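Slow hands

I've been back at Tukside since the start of August, and most of that time has gone into teleoperation. A few people asked what I do all day, so I'll try to explain it.

I sit at a desk with a pair of small leader arms. Whatever I do with them, the two big arms in the cell copy. Everything gets recorded, and the recordings go off to train a model that is supposed to do the task later without me. One recording is an episode. My target is 40 good ones in a shift. On my first day I got 9.

The trouble was speed. I moved the way I'd move at home, quick and a bit sloppy, and the arms lag just enough that I kept overshooting. Liette Gauthier, who trained me, told me to pretend I was working under water. She also made me sit through 20 of her own episodes before I touched anything again. They were dull to watch. She goes over, stops, closes, lifts, and you can tell at every point what she's about to do. Mine looked like someone swatting flies.

The other thing I had to unlearn was fixing mistakes too neatly. If I fumble a grip, I'm meant to back off, open up and try again at the same pace, and keep the episode. Killo, our recording software, lets me tag those as recoveries. If I bump something hard or lose track of which arm is doing what, I throw it out. The threshold took me a while to learn and I still ask.

We've got four task sets on the go, all named after things that mean something to whoever wrote them. Jadis is cloth folding. Bragança is the clutter one, and it's the one I'm on this month.

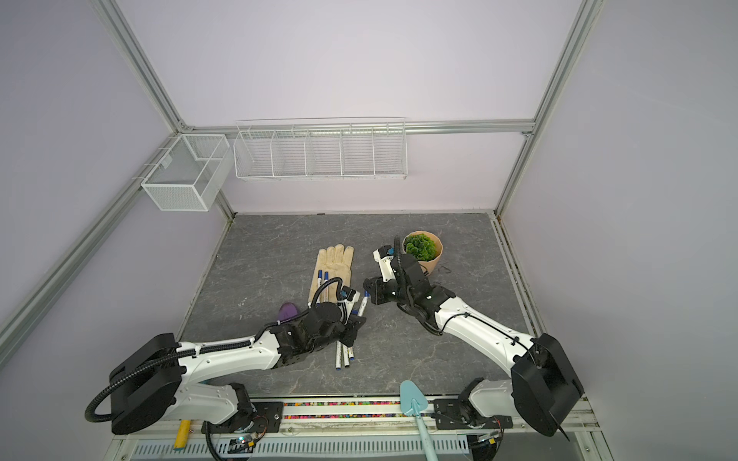
Markers are harder than you'd think. They roll, and if you come at one from the wrong angle the fingers just push it along. With both grippers working that close together, I also have to think about which one gets out of the way first. I've settled on left goes in, right waits, and I stick to it even when the other way would be faster.

My shoulders are sore by three in the afternoon. I've lowered the chair and that helped a bit. Next week I'm supposed to start on Jadis, and Liette says towels are worse.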